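보증 선 대출이 제 신용 조회서에 제 빚으로 올라와 있습니다

Tanner Lévesque | 7월, 목요일 게시

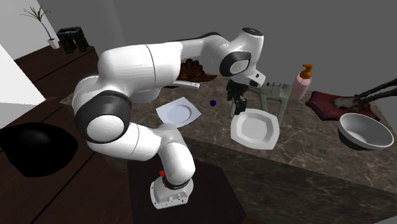
3년 전에 동업하던 분이 Kutel 저축조합에서 사업 자금을 빌릴 때 제가 연대보증을 섰습니다. 작년 말에 동업을 정리했고, 그분은 지금도 매달 상환하고 있습니다. 적어도 저한테는 그렇게 말합니다.

이번에 전세 대출을 알아보려고 Dernimeck에서 개인 신용 조회서를 떼어 봤더니 그 대출이 '보증' 항목이 아니라 '본인 채무' 항목에 들어가 있었습니다. 잔액은 3,886으로 나옵니다(단위는 천 원입니다). 동업자가 보내 준 조합 앱 화면에는 잔액이 3,457로 되어 있어서 금액도 맞지 않습니다. 게다가 연체 일수 칸에 38일이 찍혀 있습니다. 저는 조합에서 연체 안내 전화나 우편을 받은 적이 없습니다.

궁금한 것은 세 가지입니다. 첫째, 정정 신청은 조합에 하는 건지 Dernimeck에 하는 건지. 둘째, 정정이 끝나기 전에 전세 대출을 신청해도 되는지. 셋째, 연체가 사실이면 보증인인 제 기록에도 남는 게 맞는지. 은행 창구에서는 조회 회사에 물어보라고 하고, 조회 회사 상담원은 조합에 물어보라고 해서 여기에 올립니다.

Diane Beaudoin

대출 중개 사무실에서 일했습니다. 비슷한 건을 여러 번 봤습니다.

정정은 두 군데에 같이 넣으세요. 조회 회사는 금융사가 보내 준 자료를 그대로 싣기 때문에 조합이 고쳐 주지 않으면 스스로 바꾸지 못하는 경우가 대부분입니다. 그래도 조회 회사에 이의를 접수하면 접수 번호가 나오고, 조합은 그 건에 대해 회신을 해야 합니다. 전화로만 하면 나중에 증빙이 없으니 서면이나 홈페이지 접수로 하시기 바랍니다.

준비할 서류는 이렇습니다.
- 보증 계약서 사본. 없으면 조합 지점에서 재발급을 요청하세요.
- 신용 조회서 전체. 문제 되는 쪽만 내면 다시 내라고 합니다.
- 주채무자 명의의 대출 잔액 증명서. 이건 동업하시던 분이 떼 줘야 합니다.
- 신분증 사본

금액 차이는 기준일 때문일 수 있습니다. 조합이 월 단위로 자료를 보낸다면 조회서 잔액은 지난달 것이고 앱 잔액은 오늘 것입니다. 조회서의 해당 줄 오른쪽 끝에 기준일이 적혀 있으니 그 날짜의 잔액과 비교해 보세요. 같은 날짜인데도 다르면 그것도 이의 신청서에 따로 적으셔야 합니다.

연체는 먼저 사실 확인부터 하세요. 보증인은 조합에 주채무자의 상환 내역을 요청할 수 있고, 보증 계약서를 들고 지점에 가면 보통 그 자리에서 출력해 줍니다. 실제로 밀린 적이 있다면 항목이 보증으로 바뀌더라도 그 내용이 어떻게 표시되는지는 조합 담당자에게 확인해야 합니다. 제가 본 건들은 처리가 조금씩 달랐습니다.

Trevor Friesen

저도 보증 섰다가 고생했습니다. 보증은 가족한테도 서 주는 게 아닙니다. 동업자분한테 빨리 갚으라고 하세요.

Stavros Popescu

위에 두 번째 질문 답이 빠진 것 같아서 적습니다.

전세 대출은 정정이 끝난 다음에 신청하는 편이 낫습니다. 본인 채무로 잡혀 있으면 한도 계산에 그대로 들어가고, 연체 표시가 있으면 심사에서 바로 걸릴 수 있습니다. 한 번 거절되면 같은 은행에서는 한동안 다시 받아 주지 않기도 합니다. 저는 Ajayi 쪽에 신청했다가 거절됐고 90일 뒤에 다시 오라는 말을 들었습니다. 은행마다 다르니 상담할 때 미리 물어보세요.

계약 날짜가 정해져 있어서 기다릴 수 없으면 이의 신청 접수증과 보증 계약서를 대출 서류에 같이 붙이고, 담당자에게 정정 진행 중이라고 말해 두세요. 제 동생은 그렇게 해서 심사를 보류 상태로 두었다가 정정된 조회서를 나중에 냈습니다.

그리고 동업을 정리하셨다고 했는데, 동업이 끝났다고 보증까지 끝나는 건 아닙니다. 조합에 보증인 변경이 되는지도 같이 물어보세요. 다른 보증인이나 담보를 요구할 가능성이 높습니다.

문의: 게시판 하단 문의 양식 | © Daria 생활금융 게시판 | 맨 위로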